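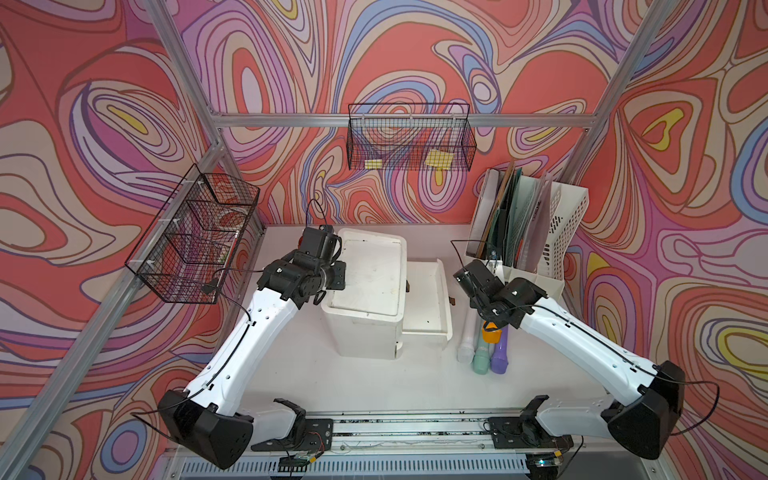 What is the best way to store half-used bottles next to paper files on a shared desk?

Keep them apart. Bottles go in a closed bin or drawer with a hard floor, and paper goes upright in a magazine file, with at least one solid wall between the two.

I put those two lines first so that they show up in the archive search. The longer reply to the Skyrme list follows.

> We are re-doing the supply desk in room 826. At present there is
> a plastic box with a pull-out drawer, one magazine file and one
> slotted tray. The bottles get laid down wherever there is space.
> Last April one leaked into the folders and we lost the stock
> sheets. Is it worth buying a second drawer unit, or should we
> change what goes where? Depth is tight. Also, do sponges need
> a lid?

Change what goes where before you buy anything. We have used the layout below at Surklow for 3 years, on a desk of similar depth.

1. Drawer. Put the bottles in it, standing up if the height allows. If they have to lie down, point the caps towards the front, so a weeping cap is seen when the drawer is opened. Line the base with a cut sheet of Lemido matting. It lifts out and rinses under a tap. Leave a finger's width at the back or the drawer will not close over the sheet.

2. Magazine file. Folders and stiff boards only. Put the stiffest board at the open end, otherwise the thin folders slump and the corners curl. We stop at 6 items per file. Past that, people pull out two at once and put neither back.

3. Slotted tray. A perforated tray is poor for paper that matters, as anything spilt on the desk comes up through the holes. It is good for things that need to drain or air. Ours holds caps, measuring cups and the spare spray heads after washing.

4. Sponges. No lid. An open wire basket fixed above desk height dries them faster than any tub. Keep them spaced out so that they do not touch, and do not hang the basket directly over the folders. Ours was over the folders for the first month.

5. Top of the box. Leave it clear. A flat lid collects things, and the scuffing on ours dates from when it was used as a stand for the Prellance dispenser. The marks did not come off with washing-up liquid or with bicarbonate.

On the second drawer unit: we tried one and sent it back. With both drawers open there were 4 centimetres of desk left in front, which was not enough to set a bottle down.

I can post the cutting sizes for the matting if your drawer is the shallow type. Measure the inside base, as the outside figure on the label includes the lip.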